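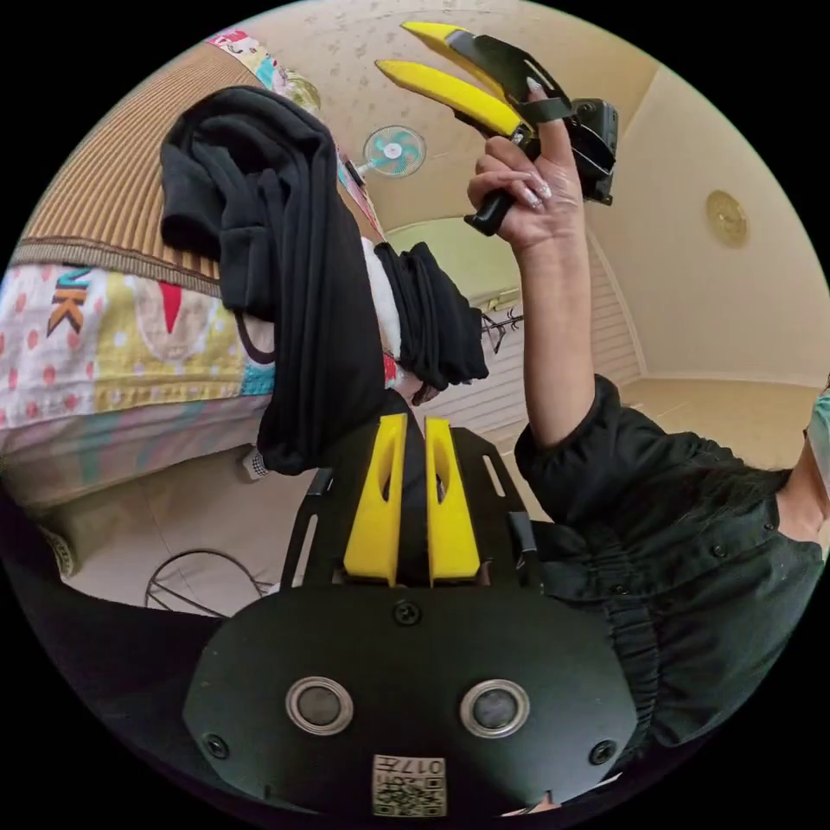

Ropa negra junto a la cama, con la esterilla encima de la colcha.

Incidencia 629 - Pantalón negro Grudetti: marcas y fibras claras después de doblarlo
Tienda: Pacheco
Abierta: 29/06/2019
Atiende: Eduardo Guerreiro
Estado: resuelta

Compartido 4 veces · 11 comentarios

Descripción del problema

La clienta compró dos pantalones negros Grudetti. Después de cada lavado los dobla en casa y al día siguiente les encuentra unas rayas finas que cruzan las perneras, además de fibras claras pegadas, sobre todo en la parte de atrás. Pide cambio por tela defectuosa. Indica que la camisa negra, de otra marca, también coge fibras pero no se marca.

Datos de la prenda según etiqueta: viscosa y poliéster, lavado en frío, plancha tibia por el revés. No usar secadora. Detergente de la clienta: Clalen para ropa oscura, con la dosis del tapón.

Entrada 1

Primera hipótesis: el detergente. Un resto sin aclarar deja velo gris en el negro, pero el velo sale a manchas y no en rayas paralelas. Se le pide un lavado con media dosis y un segundo aclarado. Responde que las rayas siguen igual. Se descarta Clalen.

Entrada 2

Se le pregunta dónde tiende y dónde dobla. Tiende en el baño, en barra redonda, con las perneras colgando enteras. Para doblar usa dos sitios: la mesa de madera que está al lado de la cama o la propia cama, según lo que tenga a mano. No recordaba cuál había usado cada vez.

Se le pide que doble una prenda en la mesa y la deje allí toda la noche. El puño elástico tira un poco de la tela y hay que estirarlo con la mano antes de cerrar el doblez. Resultado: ninguna raya. Alguna fibra suelta, que se va con el cepillo.

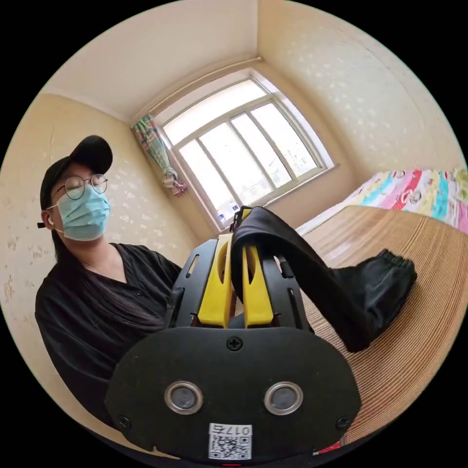
Entrada 3

Prueba en la cama. Sobre el colchón hay una esterilla de bambú Jomine, comprada para el calor, con la colcha de colores debajo. La clienta extiende el pantalón a lo largo, junta las perneras y lo deja así hasta el día siguiente, con el resto de la ropa negra encima.

Resultado: rayas en toda la cara que apoya. La separación entre raya y raya es la de las varillas de la esterilla. Se le pidió repetirlo sin peso encima y las rayas salieron más flojas, pero salieron.
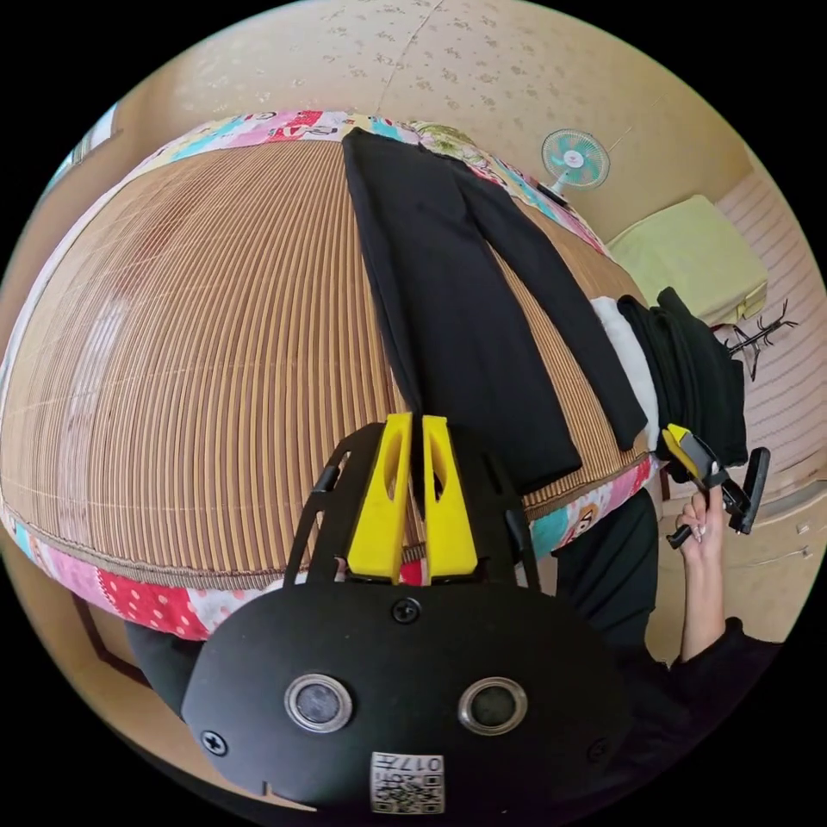 Sobre las fibras: pasó un paño negro húmedo por la esterilla en el sentido de las varillas y el paño salió con pelillo claro. Lo pasó luego por la colcha y salió casi limpio. Queda claro que sueltan las varillas, o el hilo que las une, y que la viscosa lo recoge. La camisa tiene la tela más lisa y por eso se le marca menos, aunque coge lo mismo.

Entrada 4

La clienta pregunta si sentarse en la cama con el pantalón puesto hace el mismo efecto. Se le pide que se quede un rato sobre la esterilla, con una pierna estirada, y que mire después la parte de atrás del muslo y la pantorrilla. Marca muy leve, desaparece al andar. Fibras, bastantes, más en la zona de la rodilla.
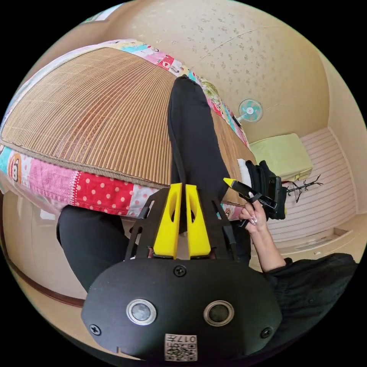 Solución aplicada

1. Doblar en la mesa, con una toalla debajo si la madera está áspera.
2. Si hay que doblar en la cama, poner antes una sábana lisa sobre la esterilla. No dejar la prenda allí de un día para otro.
3. Para las rayas ya hechas: vapor por el revés, sin apoyar la plancha, y colgar por la cintura.
4. Cepillo adhesivo para las fibras. No lavar solo por eso, el negro pierde color antes.
5. Esterilla: paño húmedo en el sentido de las varillas, una vez por semana mientras siga soltando, y dejar secar antes de volver a acostarse.

Cierre

No procede cambio por tela defectuosa. La clienta está conforme. Se le devuelven los 4.000 del envío que había pagado por adelantado para la devolución - lo autoriza la tienda, no Grudetti. Si en July, perdón, en julio vuelve a haber rayas doblando en la mesa, reabrir con el mismo número.

E. Guerreiro

11 comentarios · 4 veces compartido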